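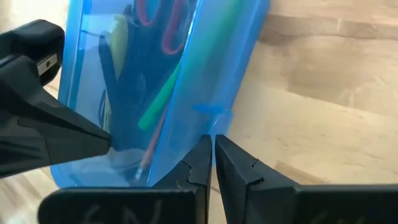 Pencil case with scissors on a tabletop

Loan of family letters for a community exhibit

Posted by Jamila Weerakoon, 15 June 2026

Our congregation in Barnamwood is preparing an exhibit on the families who founded it. A member has offered 12 letters and a marriage contract on loan. She wishes to have them back within six weeks of closing. Is a written agreement necessary between members, and may the originals be shown for the full run?

Oltmanns

A written agreement is advisable in every case. It should list each item, state its condition on arrival, name the person responsible for its care, and give the date of return. Both parties should sign, and each should keep a copy. Please also confirm with your insurer that borrowed items are covered – many building policies exclude them.

With regard to display, paper of this kind should be kept out of direct sunlight. Our own society shows an original for two weeks and then puts a good copy in its place, with a label stating that it is a copy. The lender should approve the wording of all labels, particularly where living relatives are named.

Wiminis

We have always done this on a handshake and had no trouble. Do not use tape on the letters.

Ilora

I concur with Oltmanns regarding the agreement. Kindly ask whether the lender permits scanning, as that is a separate permission from display.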